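4.2 Folding on the bed

Most of the 41 households in Haddale sorted and folded clean clothes on a bed, usually the largest one in the home. Tables were used in only 6. Participants gave practical grounds for this: a bed is wide enough for a jacket with both sleeves stretched out, and it stands close to the wardrobe. Liviu Chiriac, who carried out the home visits in April, noted that the bedding was seldom cleared first. Duvets were pushed towards the headboard and the clothes were laid out on the sheet near the foot.

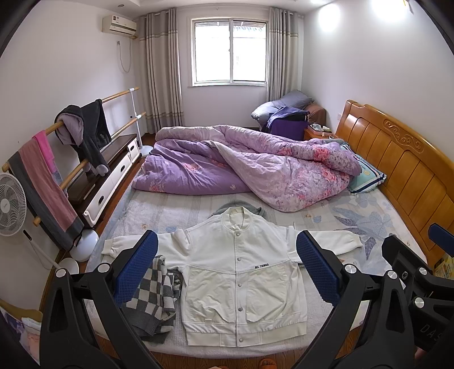 Figure 2. Button-front jacket laid flat on a bed, with a checked knitted garment partly beneath it.

Outer garments took longer than knitwear. Snap buttons, ribbed cuffs and wide hem bands all make a jacket hard to fold evenly, and up to 166 seconds were spent on a single item. Two methods were common. In the first, the sleeves were crossed over the chest and the hem was brought up to the collar – the method most often learned from a parent. In the second, the jacket was halved lengthwise and then rolled. Knitted garments were often left until last and folded in a pile, a habit also reported in the earlier Căpraru interviews.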